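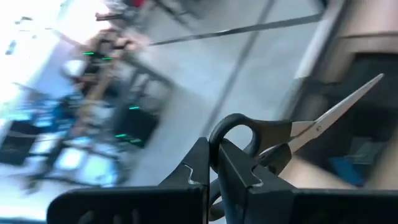
Home Notes > Paper and Desk > Cutting Things Up

Search this blog Type and press enter

Cutting up four boxes of my father's clippings

Oct 13, 2024

My father kept newspaper articles. He kept them whole, meaning he kept the entire page, and often the entire section, with the article he wanted somewhere inside it. When he moved to the apartment he handed me four boxes and said I could do what I liked with them as long as the gardening columns survived.

I started in July and finished last week. Several people have asked how I went about it, so I am writing it down while I still remember.

The first job was finding out what he had been saving. Some pages had a pencil tick next to the piece he wanted. Most had nothing. A page from the local weekly would have a column on pruning currants on one side and a report on the Engelhardt bridge on the other, and he might have wanted either. I called him about the first few dozen and then stopped, because he answered "both" every time.

So I made rules. Gardening stays. Anything about Siltulgate, where he grew up, stays. Anything with a family member's name in it stays. Weather records stay if they are about our county. Recipes stay if there is a grease spot on them, because that means somebody cooked it. Everything else goes in the recycling after one look at each side.

The rules held up fairly well. I broke them for a long series on lighthouse keepers, which I read at the kitchen table over two evenings and then could not throw out. I also kept a full page of used car ads because our old station wagon might be in it. I still haven't found it.

Cutting

I did all the cutting by hand with ordinary scissors. I tried a craft knife and a steel ruler at first, and it was fine on the newer paper, but old newsprint drags and tears if the blade is even a little dull. Scissors with long blades are better. Short ones leave a stepped edge on a column that runs the full height of the page.

A few things I worked out as I went:

Cut outside the column first, leaving a wide margin, and trim later. It is tempting to go straight to the final line. I lost the ends of three paragraphs that way.

Write the date and the paper on the back in soft pencil before you cut. Once the top of the page is gone you will not remember. I have a very good piece on storing dahlias that could be from any year of my childhood.

Unfold everything the night before and leave it flat under a board. Paper that has been folded for decades wants to crack along the fold, and it cracks less if you don't rush it.

Wash your hands often. The ink comes off, and then it goes onto the next clipping, and then onto the door frame.

Tape is the real problem. Dad taped things, usually when an article continued on another page and he wanted the two parts together. The tape has gone brown and so has the paper under it. I did not try to remove any of it. Lutz Wunderlich, who bound books for a living and lives two streets over, looked at one and told me to photocopy it onto decent paper and keep the copy. I took his advice for the worst ones. The rest I left alone.

Mounting

I went back and forth on this. Clear pockets are quick, and you can take the clipping out again, but a thick binder of them gets heavy and the pages slide around. Gluing is neater and permanent. In the end I used acid-free sheets and paper corners for the things I care about, and plain envelopes for the rest.

The sheets came in a pack of 400 and I have plenty left. I bought the Flakby binders because they were the only ones at the store wide enough to take a sheet with a bit of room on each side. They are dull gray and the rings close properly, and I have no complaints. The corners are Claltik, which stick well but come on a backing that is hard to peel if you keep your nails short. I got through a whole roll and started on a second.

The final count, which I know only because Dad wanted it, is 499 clippings. He asked if I could find one more. I told him he was free to take up the newspaper again.

Sorting

I spent more time on this than on the cutting. By date seemed obvious and turned out to be useless, because a third of them have no date. By subject was better. The gardening binder is arranged by month of the year, so everything on what to do in early spring is together no matter when it was printed. You notice quickly that the advice repeats. The same columnist told people to clean their tools before winter for what must have been 60 columns, and each time he wrote as if it had just occurred to him.

The Siltulgate binder is the one I look at most. It has the flood, the closing of the cannery, the new school and then the closing of the new school. There is a photo of the main street with my grandmother's cousin outside the shoe store – or so Dad says, the face is a few gray dots. There is a notice saying the population had passed 2000, printed quite large, and a smaller one some years later that doesn't give a number.

The recipe binder is thin. I have made two things from it so far. The plum cake was good. The ham loaf I would not repeat.

I did scan the family pieces and sent them to my sister, who had asked for them. I haven't scanned the others. It would take another summer and I would rather be outdoors for the next one.

What is left over is one shoebox of things I could not place: a crossword he finished in pen, a coupon for carpet cleaning, half an article about a man who walked to the coast with a goat. The second half was on a page he did not keep. If anyone reading this remembers how that one came out, please write to me. Dad says the goat got home by train, but he has told me other versions.

The binders are going over to his place next weekend. He has already cleared a shelf for them, and he mentioned on the phone that there is a fifth box behind the water heater.

Filed under: Paper & Desk, Family, Long Jobs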